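Bruden-Mineralien, Datensatz Schliff und Farbe

Stand Februar 2022, noch nicht fertig. Bitte vor dem Benutzen einmal ganz lesen.

Was drin ist

Tabellen zu geschliffenen Steinen aus der Sammlung Bruden. 700 Zeilen, eine pro Stein. Dazu 200 Zeilen aus dem Bestand Kariuki, die haben eine eigene Datei weil die Spalten anders heißen. Zusammenführen kommt später.

Spalten

id, herkunft, gewicht_ct, schliff, farbe, klarheit, notiz. Gewicht in Karat, Dezimalpunkt, kein Komma. Leeres Feld heißt nicht gemessen. Null kommt nicht vor, wenn doch: Fehler, bitte melden.

Farbe

Farbnamen sind von Hand vergeben, nach der Liste in farben.txt. Blaugrün war das größte Problem. Petrol, Türkis, Teal wurde früher wild gemischt, jetzt alles unter "blaugruen". Der Eindruck wechselt ja schon von Facette zu Facette, deshalb zählt nur der Gesamtton, nicht die hellste Stelle.

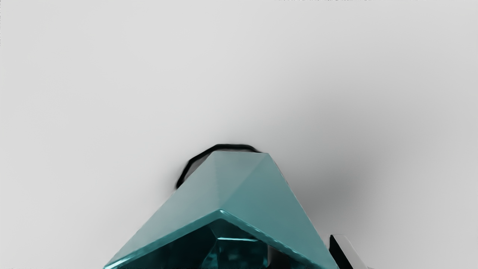
Schliff

Treppe, Brillant, Rose, Cabochon, sonstige. Bei 71 Steinen steht "sonstige", da ist die Beschreibung in notiz. Mischformen immer nach der Oberseite einsortiert. Unterseite wurde bei gefassten Stücken garnicht erfasst.

Bekannte Fehler

- Herkunft bei Traltley teils doppelt geschrieben (Traltley / Traltly), noch nicht bereinigt
- 2 ids sind doppelt vergeben, Suffix b beachten
- Umlaute in der Kariuki-Datei kaputt, Kodierung ist Latin-1
- klarheit ist subjektiv, nicht für Preisschätzungen nehmen!

Nutzung

Frei für Lehre und private Zwecke, Quelle nennen. Kommerziell vorher bei Protbridge anfragen. Keine Garantie auf irgendwas.

Todo

Kodierung vereinheitlichen. Spaltennamen angleichen. Gewichte der gefassten Steine raus oder markieren, sind nur geschätz.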